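A morning at the Gremham open day, or how I learned to fold again

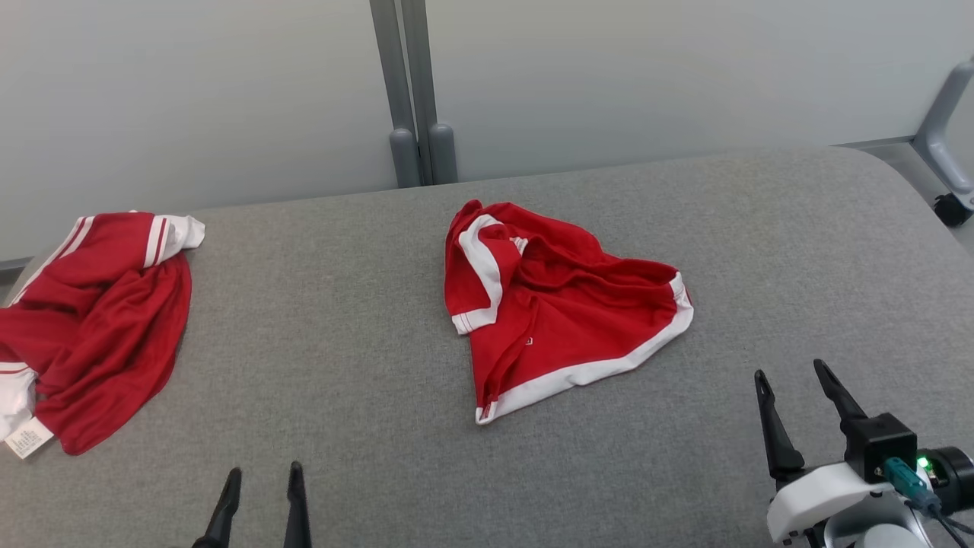

Man-sik Bang reckons I should have started with the sausage sizzle, because according to him you can't judge any sports laundry until you've seen what the kids drop down their fronts at half-time. Fair point, and I'll get to the sausages. But I went for the folding, so the folding comes first.

For those who don't know it, Gremham is the kit laundry out past the Besico warehouse, and it washes for most of the junior clubs on our side of town. Forty-seven clubs on the books now, I was told, and you can believe it when you see the car park on a drop-off morning. Once a year they open up and let the rest of us wander through. I've been meaning to go since my youngest was in under-eights (she drives now, so you can see how well I keep my promises).

I got there a bit after nine and the place was already humming. You come in through the sorting end, where the bags get tipped out and checked for mouthguards, tape, coins and those tiny rubber pellets from the synthetic pitch. The pellets get into everything! There was a jam jar of them on the counter and people kept picking it up and giving it a shake.

Then the washing hall, loud and warm, and a short talk on stains from Sabine Engelhardt, who runs the floor. I took notes on the back of a parking receipt. Grass wants a soak in cool water and a bit of patience. Mud should be left to dry and brushed off before it goes anywhere near a machine — I've been doing that one wrong for sixteen years. Red and white kit gets its own load, always, and comes out of the drum the minute it stops. If you leave it sitting there wet overnight you get pink trim, and pink trim means a phone call from a club secretary.

The folding room was my favourite by a mile. After all that noise it's lovely and quiet, with pale walls and a big grey padded surface to work on, soft under your hands, with a nice rounded edge so you can lean on it and not get a bruise on your hip. I came home wanting one. My husband says we have a kitchen table and that's plenty.

It was red kit while I was in there, bright red with white trim, all of it in rumpled heaps waiting for someone to get stuck in. I got stuck in. Sabine's method for anything with stripes down the sleeve is to ignore the body of the thing at first and find the cuffs. Lay the sleeves out, turn the cuffs the right way, and let the stripes tell you whether it's straight. After that it's sides to the middle, bottom up to the top, flip it over and smooth it down with your forearm. The forearm is the secret, apparently. Hands leave dents.

Shorts are harder than they look. You want to fold them in half with the hems matched, then tuck the pointy bit at the crotch back in so you've got a square edge, then up in thirds. My first go looked like a samosa. My second was better and by the fifth I was getting a bit cocky, so of course that one had a leg inside out.

They had a little contest going too, eight pieces against the clock. I came nowhere. A boy from the Tronuvum juniors wiped the floor with everybody, and his mum stood there with her mouth open and asked him, quite loudly, why she had never once seen this at home.

Right, the sausages. Two dollars each, onions included, and they'd got through 800 of them by lunch if the chalkboard is to be believed. There was a veggie option from Na, the dumpling place on the corner, and that queue was longer than the sausage one. I had both. Man-sik had three of something and got sauce on his collar, and then had the nerve to ask Sabine for advice. (Cold water from the back of the fabric, and don't rub.)

A couple of small grumbles. Parking is hopeless after ten, so go early or walk up from the station. The signs to the toilets send you in a circle. And I'd have liked a bit longer on the drying side, as we were hurried through that to make room for the next group and I never did find out what they do about shin-pad straps.

They're planning to do it again next January, same hours, and the folding lesson will be on again. Bring your own water bottle, wear flat shoes, and if you've got a jersey at home with a stain you've given up on, take it along. Sabine had a look at a few while I was there and she only sent one person away without hope.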